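Golarix Community Help
Workshop and Making > Storage and Layout

Printing outlines on a white board so small parts go back in the right place

Posted by Roel Vandenberghe
28 November 2019

I am making a set of flat boards for an evening class in basic assembly and measuring. Each board has a small number of parts on it, mostly cylinders and pegs, and each part has a printed outline where it is supposed to go. At the start of the class the parts stand next to their outlines, and by the end they should be on them.

My first version was drawn by hand with a marker on white foam board. It worked for two weeks and then the marker started to smear where people's hands rest. The second version was printed on plain paper and glued down. The glue made the paper ripple, and the taller parts fell over on the ripples.

What I want to know:

How thick should the outline be, and should it be the exact size of the part or bigger? With exact outlines people spend a long time nudging things into place. With loose ones they stop caring.

Is it better to have one large printed sheet or several smaller panels on the same board? I have access to a printer that takes Letter and Legal and nothing larger. A copy shop can do the whole board in one piece, but they want 40 dollars a sheet and I need several.

What do people do about very small parts? My smallest peg is shorter than a pencil eraser and it gets lost every session. I started with 31 pegs in July and I am down to a handful.

The budget is small but I can spend a little more if it means not redoing these next year. The tables in the room are dark, in case that makes a difference.

Skeldale

I have made a lot of these, for sorting exercises and for tool drawers, so I will take your points in order.

Line thickness. Go thicker than you think. A thin line looks neat on the computer and disappears when someone is standing over the table with a lamp behind them. I use a line of 2 mm for anything up to the size of a soup can and 1 mm for the small things. Solid black on white. I tried gray once to make it look softer and had to reprint the lot.

Size. Measure the part with calipers and make the inside edge of the line 1.5 mm bigger on every side. That leaves a thin strip of white all the way around when the part is placed properly, and people can see at a glance if it is off. If the outline is exact, the part covers the inside edge and you can't tell a good placement from a bad one. For your pegs I would drop that to 1 mm.

Panels or one sheet. Panels, for the reason you already found. When one area gets worn or you change a part, you replace one panel. Cut them all from the same batch of paper, as the whites differ more than you would expect from pack to pack. Leave a small gap between panels and do not try to butt them together. Two edges that almost meet will always lift.

For sticking down, stop using wet glue. Full-sheet label paper or double-sided mounting film, applied from one short side with a squeegee or an old store card. Laminate first if you want to wipe it, but get the matte kind.
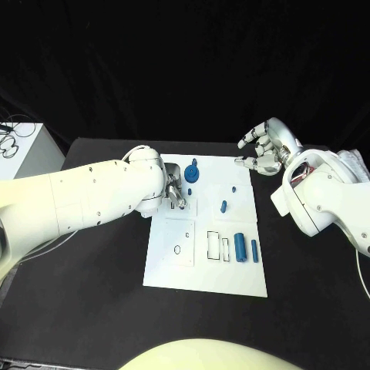 Part color is worth settling before you print anything. If you can choose, have every part the same strong color and keep that color out of the printing. With blue parts and black outlines on a white board, the short cylinder on the right panel is as easy to pick out as the big one at the lower right, and even the tiny pegs show. It also helps to put similar outlines next to each other, as with the two rectangles at the lower right, a larger one and then a narrower one, with a large cylinder and a thin one standing beside them. People have to compare sizes before they place anything, and that is most of the lesson. If all your outlines are obviously different shapes there is nothing to decide.

Your dark tables are good news. A white board on a black tabletop has a clear edge, and a part that rolls off the board onto the table is still easy to see if it is a bright color. Mine were yellow for years, on a pine bench, and I spent a lot of time on my knees.

For the pegs, give them a taller shape if you are able to remake them. A small knob on top of a round part does a lot for people with cold hands or long nails. If the peg has to stay as it is, buy or print far more than you need and keep the spares in a screw-top jar that does not go on the table.

One more thing on the layout. Do not square everything up to the edges of the board too carefully. The board will get put down at a slight angle by whoever sets up the room, and if the exercise depends on things lining up with the table edge, it will be wrong half the time. Everything should be measured from a corner of the panel itself.

Marulanda

i just use contact paper over the printout. cheap and it wipes clean. cut it bigger than the paper and fold it round the back of the board so the edges dont peel. had the same ones going since last school year, two are a bit scratched but fine

for the pegs put a shallow lid or a tray beside the board. we lose hardly any now

Nirkham

Skeldale's answer covers most of it, but I disagree on laminating. I ran 3,000 sheets through a pouch laminator in my last job and the ones that were handled daily all failed at the corners. Once air gets in at a corner, the panel curls, and a tall thin part will not stand on it. If you laminate, trim so there is at least 5 mm of sealed plastic past the paper on every side, and round the corners with a punch. Or skip it and have the design printed on adhesive vinyl. Sign shops will often do it on an offcut if you ask, and you don't need the whole board in one piece if you're going with panels anyway.

Foam board is also the wrong base for something that gets carried in and out of a cupboard. It dents. I would use 6 mm MDF, painted white on both faces so it stays flat, with a sanded edge. It weighs more, which also keeps it from sliding when someone leans on it. Four small rubber feet will stop it completely.

On testing: before you print the final set, print one panel on ordinary paper, tape it down, and hand it to someone who has not seen it. Say nothing and watch where they hesitate. I found two outlines on mine that were so close in size that people were right only half the time, and I had been looking at that drawing for a month without noticing.

Check your print scaling too. Many printer drivers shrink the page slightly to fit the margins. Put a 100 mm line on the sheet somewhere out of the way and measure it on the printout. If it comes out at 97, every outline is too small.

Roel Vandenberghe

Thank you all. I had not thought about print scaling, and I just measured one of the old sheets and it was off, so some of my "exact" outlines were smaller than the parts. That explains the nudging.

I have ordered a piece of MDF and will try vinyl for one board and contact paper for another and see which is still flat by spring. The clearance of 1.5 mm looks right on a test print. I'll leave the tall cylinders as they are and remake the pegs in the same blue as the rest, with a lid next to the board to hold the loose ones.

Skeldale, do you number the outlines or leave them blank?

Skeldale

Blank. I put the number on the back of the board with a list of what belongs on it, so whoever packs up can check. If you number the outlines, people read the numbers and stop looking at the shapes.

Thread viewed 437 times. Replies are open.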